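Workshop notebook, bench 5
December 12, 2021

Continued from the previous page, where I said I would write up the dresser-top kit in one sitting. That was before the coffee machine and before Satish wanted to talk about lids.

Background for anyone reading this cold. The Pulstead job is a list of small bathroom and bedroom items that have to share a shelf without falling over, scratching each other, or making the shelf look like the bottom of a gym bag. Satish Joshi wrote the list. Satish lives alone, owns one comb, and has strong views on how other people should store their hairbrushes.

Item on the bench today: the duck cup. Stock sheet calls it "holder, tiered, cream." Everyone in the building calls it the duck. I tried calling it the holder for most of a morning and had to give up when Jaiswal accounts rang to ask what the holder was.

What I like about it: it stands up. I realize this is a low bar, but the last three candidates from Mirnberg did not clear it once a brush went in. The rings make it easy to pick up with damp hands, and the wide top ring gives you something to hook a finger under. It wipes down in one go on the outside apart from the creases, where I expect toothpaste to settle and raise a family.

What I don't like: the creases, see above. Also no drain hole on our sample, so anything put away wet stays that way. Plendent say a drained version exists under part 671. Plendent also said that about the soap dish.

Brush is the pink detangler, the one with the open looped head. Good choice for the trial because it is an awkward shape. The head is wide and the handle is smooth, so it goes in handle first or it doesn't go in with any dignity. Out of the cup it takes up a surprising amount of shelf for something that is mostly holes.

Put the pale cover on the bench top first, as agreed, so that scuffs would show up. It doesn't reach the back and the wood sticks out behind it. I am told this will be fixed. I was told the same about the window.

Cup and brush on the bench:
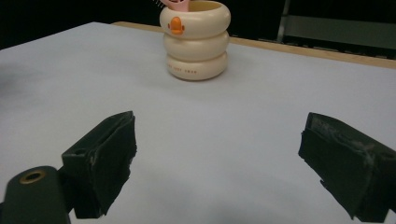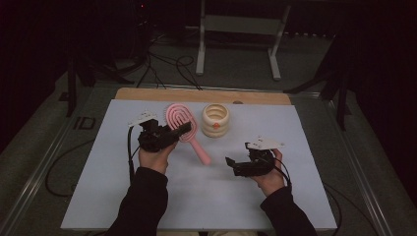 Brush-in-cup trial, notes

Handle first: fine. Drops in, leans on the rim, stays put. Brush comes out again without bringing the cup along, which the glass tumbler never managed.

Head first: don't. I know somebody will, so I did it for completeness. It perches. A door closing down the hall would finish the job.

Knock test with the side of my hand, brush in, handle down: rocked, came back. Harder knock: rocked, thought about it, came back. I did not do a third because I have used this cup for long enough to have feelings about it.

Second item alongside: comb fits, and two hair ties can go over the top ring if you are that sort of person. Satish wants a toothbrush in there too. I have written NO next to this on the list and underlined it. Hairbrush and toothbrush in one cup is how you end up with hair in places I don't want to put in a notebook.

Costs, for whoever does the sheet: the duck is 326 a carton and the plain one is 912, for reasons the supplier could not explain when I called. Same mold as far as I can tell, one with a duck and one without. Apparently you pay extra for restraint. I have asked for this in writing.

To do

Ask Plendent again about 671 and get a sample in hand before anyone promises it to Pulstead.

Longer pale cover for the bench, or a shorter bench.

Try the flat paddle brush from the other drawer. Handle is thicker and I have doubts.

Toothpaste in the creases, left overnight, then a cloth and warm water. Satish can do that one, it was his idea to have creases.

Duck goes back on the second shelf when finished. It is not a pen pot. Whoever had it on their desk last week left a paper clip in the bottom and I would like them to know I kept the paper clip.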